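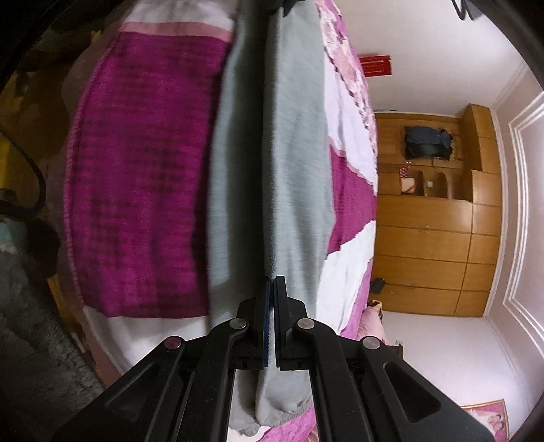 ### 5.3 Slip during garment folding

The most interesting failure in the whole Penry set was a quiet one. Of 1479 grasps on soft clothing, 228 ended in slip, and in 166 of those the hand-held gripper's logged jaw width barely changed. The fabric crept out between the pads while the software went on reporting a firm hold! Kan first spotted this by replaying the width signal next to the wrist video, and it changed how we read every earlier log.

Fleece and heathered knits were the worst. A sleeve folded back over the body (Figure 4) gives the fingers several layers to close on, and the inner layers can slide even when the outer one stays put. We love this case because it is so ordinary, and a policy trained on our unfiltered logs learned to carry on with nothing in its fingers.

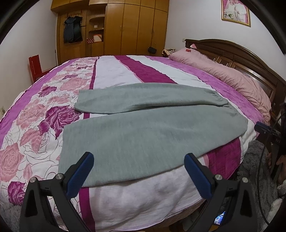
### 5.4 A check for silent slip

**Figure 4.** Grey sweater on the bed before a grasp, one sleeve folded across the body.

Palma's fix compares motor current with jaw width over 80 ms and flags any drop.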